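Repair Belongs in the Purchasing Rules
Ama Nartey, 12/10/2019

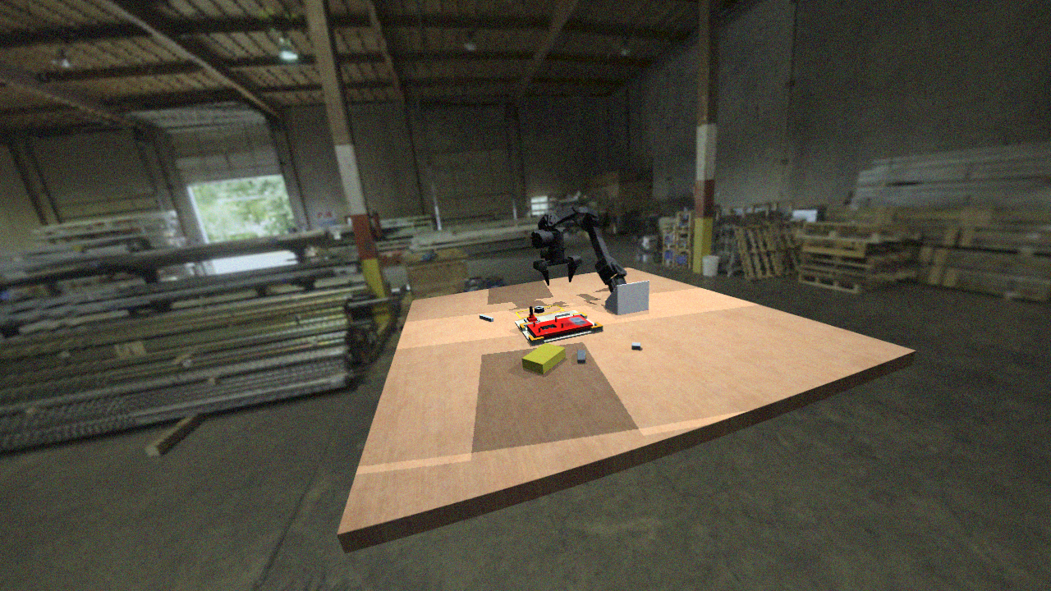 Public bodies in this region buy furniture on the basis of the lowest price at delivery, and the Flollorico Institute believes that this practice should end. A table purchased for a library or a town office is expected to serve for many years, yet the forms used to approve it ask nothing about what happens when the surface is marked or a leg comes loose. A light-wood top with dark brown patches across it is, under the present rules, a candidate for disposal. In many cases it needs an assessment by a joiner and a few hours of work.

In June the Institute reviewed 316 disposal records from four public offices. In 200 of them the only reason given was "appearance." No repair estimate was attached to any of these, and staff told our reviewer, Mingxuan Xue, that the form has no place to put one.

We recognize the objections. Repair budgets are held separately from purchasing budgets, and a manager who saves money in one will not see the benefit in the other. Some items are also made so cheaply that no repair is sensible. Both points concern the way the rules are written, and the rules can be changed.

The Institute therefore proposes that every purchase of furniture include a written statement from the supplier on spare parts and refinishing. It further proposes that no item be discarded for appearance until an estimate has been obtained. The Cliltine district adopted a similar requirement three years ago, and its officers report that suppliers complied without difficulty.

A draft text prepared by Yufang Xiao is available from our office. Councils that wish to comment may do so in writing before the next session, and all replies will be published with the final version.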